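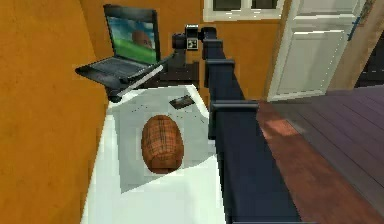

According to Dušan Hodžić, the arm is the cheapest thing a buyer will ever regret, and the money should be counted from the table outwards. His remark is often repeated in the Diltholm notes on equipment planning, and it describes quite well how the subject is treated today.

Budgeting for a robot work cell

Last updated: October 24, 2021
By the Diltholm editors

Budgeting for a robot work cell is the planning of all costs connected with buying, installing and using a robot arm together with the things it needs for its work. A work cell normally includes the arm, the gripper, a work surface, a computer, the software and the floor space. The term is used mostly for small cells in workshops, schools and laboratories. For large factory lines the word "capital planning" is more usual.

Scope

A budget for a work cell has two parts. The first part is the purchase, which is paid once. The second part is the running cost, which comes back every year. Small buyers often prepare the first part with great care and give only one line to the second. In the Diltholm method the two parts are written on separate sheets, and neither sheet may be approved without the other.

The budget does not usually include the wages of the people who will use the cell. It does include their training, also when the training is given by the seller at no extra price, as the hours are still lost from other work.

Planning in simulation

Before an order is placed, many buyers build the cell first in simulation. A simulated room can have walls, a door, a window and a floor, so that the position of the arm beside the table can be examined together with the space around it. Objects of simple form, for example a small barrel lying on its side on a table, serve as things to be reached or handled.

Simulation changes the budget in several ways. The buyer may learn that a shorter arm is enough, or that the table must stand further from the wall. It also allows the people who will write the programs to begin before the delivery. On the other side, the simulation itself costs working time, and the model of the room must be kept correct. If a cupboard is moved in the real room and stays in its old place in the model, the result is of little use.

A simulation says little about cables, noise, dust or the quality of the floor. These points have to be checked in the building. It is also weak in questions of contact – how an object slips, rolls or bends when the gripper touches it – and a buyer should keep some money for trials with real parts.

Main items of cost

The arm. Price depends on reach, on the weight it can carry and on how exactly it can repeat a movement. Reach is the item most often bought too large. A long arm takes more space when it turns, needs a stronger base and may require a wider safety area.

The gripper. A gripper is chosen for the object and is therefore often changed. Jardine, a supplier of grippers for small cells, sells fingers separately from the body, and the Diltholm notes advise that at least 2 sets of fingers should be in the first order. Buyers who handle objects of round form should ask for a trial before payment.

The table and the base. The table must be flat and must not move when the arm stops quickly. An office table is seldom suitable. Where the arm stands beside the table and not on it, the base needs its own place on the floor, and this place must be included in the drawing of the room.

The computer. Many arms come with a control box, but the programs are written on an ordinary computer or laptop. Its position should be planned too. A laptop inside the reach of the arm is a common fault in first drawings.

Software. Licences can be paid once or every year. The Miteo planning package, for instance, is offered in both forms, and the yearly form becomes more expensive in the third year of use.

Safety. This item covers the assessment of risk, stop buttons, floor marking and, where necessary, a fence or a scanner. It cannot be estimated well before the task is known.

Delivery and installation. Doors, stairs and lifts should be measured. A door that opens into the room takes away floor from the cell – in a small room this may decide where the arm can stand.

Example of a small purchase

The Moven workshop planned a cell with a single arm for sorting wooden parts. The first budget had 40 lines. After the room had been modelled and the planned movements had been tried, it had 81. Most of the new lines were small: brackets, cable covers, spare fingers, a second lamp. The arm itself did not change, but it was moved to the other long side of the table, so that the door could be left open during work.

The added lines came to 1,567 euros, without tax. The workshop paid them from the reserve and delayed the purchase of a camera until November. Hodžić, who read both versions, wrote that the second was "less beautiful and more true".

Buying, renting and second-hand equipment

Renting is suitable when the task is not yet certain. The monthly price is high in comparison with the purchase, but the seller normally remains responsible for repair. Some contracts allow a part of the rent to be taken off the price if the arm is bought later, and it is worth asking for this in writing.

Second-hand arms are sold with and without the control box. An arm without its control box may be very cheap and still be a bad purchase, as an older box can be difficult to find. The buyer should ask for the hours of use, the date of the last service and the version of the software. Grippers are seldom bought second-hand.

Reserve

A reserve is a sum kept free for costs that were not foreseen. Opinions on its size are different. Diltholm recommends that it be fixed before the offers are opened and that it be used only for the cell. Money left in the reserve after the first year is often moved to the running costs, where it pays for service, new fingers and training of new staff.

See also

Risk assessment for small cells
Choice of gripper
Floor plans and reach drawings
Service contracts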